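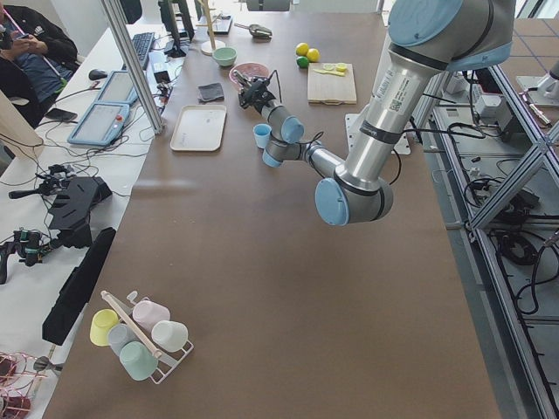 A mesa castanha numa manhã de trabalho, com a garra por cima da taça cor-de-rosa e os limões já cortados na tábua.

Galeria: ensinar uma cozinha à mão
Oficina Soltgate, 21 de maio

Bem-vindos à galeria da oficina! Quem nos acompanha há mais tempo sabe que andamos a prometer esta página desde o inverno, e que entre cabos, mudanças de mesa e um armário que demorou uma eternidade a chegar, ela foi ficando para depois. Pois cá está, ainda com poucas fotografias (uma, para já, mas de que gostamos muito), e com as notas que costumamos escrever ao lado de cada uma, que desta vez saíram um bocadinho compridas. Tenham paciência connosco.

O projeto chama-se Obi e tem um objetivo bastante modesto: que um braço robótico aprenda pequenas tarefas de cozinha a partir do que uma pessoa lhe mostra. Às vezes mostramos pegando no braço e levando-o pela mão, devagar, como quem ensina uma criança a segurar no lápis. Outras vezes fazemo-lo por comando remoto, com o operador um pouco afastado da mesa. Cada maneira tem os seus adeptos cá em casa e as discussões à hora do café são animadas, mas sempre amigáveis.

Notas da fotografia

A tarefa. Chamamos-lhe «limonada», embora até hoje ninguém tenha bebido limonada nenhuma. É uma sequência de gestos curtos à volta das taças, dos copos e da fruta, e cada gesto é demonstrado em separado antes de os juntarmos. Pedimos 200 demonstrações por gesto, um número que parece enorme no primeiro dia e que depois, com a mão habituada, se vai fazendo quase sem dar por isso.

A fruta. Dois limões amarelos inteiros e uma lima, mais as rodelas na tábua, ao lado da faquinha de cabo amarelo. Gostamos de trabalhar com fruta verdadeira sempre que podemos, porque nenhum limão é igual ao outro e isso obriga quem demonstra a escolher bem por onde pegar.

Os copos. Cinco no escorredor branco, virados para baixo, cada um na sua cor, e outro azul-claro de pé na mesa, pertinho do braço. O escorredor é o preferido dos visitantes e o terror dos operadores novos! Tirar um copo dali sem tocar no vizinho pede um pulso muito sossegado, e o nosso conselho é sempre o mesmo: respirar, parar antes da pega, e só então fechar a garra.

As consolas. As duas consolas azul-claras estão na secretária branca que corre ao lado da mesa, perto do teclado. Quem vem aprender connosco começa por elas antes de tocar em qualquer outra coisa, e a primeira lição é saber de olhos fechados onde fica o botão vermelho de emergência. Só depois passamos aos movimentos.

O pano. Cinzento-escuro e dobrado, à esquerda da taça cor-de-rosa. Os tecidos ficam para o fim do plano, que são difíceis e nós também temos os nossos limites. Uma demonstração com pano pode sair lindíssima e a seguinte, feita com o mesmo cuidado, não se parecer em nada com ela.

O arquivo. Até agora guardámos 2512 demonstrações do Obi, entre boas, razoáveis e umas quantas bem desajeitadas. Guardamos todas, com uma etiqueta a dizer o que correu mal, e por vezes é nas desajeitadas que mais aprendemos sobre a nossa própria mão.

Próximas fotografias

Em julho levamos o trabalho para a sala Ritden, que tem melhor luz e uma bancada mais baixa, e contamos acrescentar aqui imagens da série Zalora, dedicada a arrumar loiça. Se quiserem vir experimentar uma demonstração, escrevam-nos pela página de contactos com alguma antecedência. As sessões duram 2 horas, já com a parte das consolas incluída, e convém trazer mangas justas e cabelo apanhado.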